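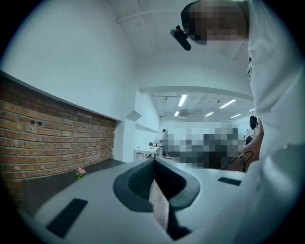
I spent most of December deciding what to do about the walls. When we moved in, the front room was white from the floor up, several coats of it, and you could tell from the bumps that there was brick under the lower part. I wanted the brick back. Umut wanted to leave it alone and buy a couch. We ended up with red-brown brick along the left side, white plaster above it up to the ceiling, and a slim white ledge over the top of the brick. We do not have a couch.

I started with a heat gun and a scraper. That got me a patch the size of a dinner plate in one evening, and a sore wrist. After that I switched to a paste stripper from Ciltex. You put it on thick with an old brush, cover it with plastic, and leave it overnight. In the morning the paint lifts off in sheets if you are lucky and in crumbs if you are not. The corner by the hall took three rounds.

The stripper came to $647 by the end, which I had not budgeted for. I had priced it off the tub, and the coverage on the tub assumes a smooth surface. Old brick drinks it.

Teun Nijs came by to look at the mortar. He did the chimney at his own place a few years ago and told me to scratch every joint with a key before doing anything else. If it turns to sand, it needs to come out. A lot of ours turned to sand. I raked those joints to a depth I could get fresh mortar into and repointed with a lime mix. Teun was firm about not using regular cement on bricks this soft.

I am not good at pointing. The first few rows are smeared and I had to go back with a stiff brush once they had set up a bit. By the second week I was mixing smaller batches and keeping the face of the brick clean as I went. I did get better as I went.

The line where the brick stops and the plaster starts was the part I worried about. The old plaster edge was ragged, and a straight patch would have shown every dip. Umut suggested the ledge. It is a plain board from Honholm, primed on both sides and painted the same white as the wall. I scribed the back edge to follow the plaster and caulked what was left. It took one afternoon and it made more difference than anything else I did.

I have not sealed the brick. It sheds a little dust, and I vacuum along the bottom with the brush attachment when I remember. I tried a matte sealer from Druvus on a test patch down low and it turned the brick darker than I like, so the rest of the can is in the basement.

Still to do: baseboard, the outlet cover that no longer sits flat, and a second coat on the plaster near the window. I also need to return the scaffold plank to Teun, who has asked for it twice.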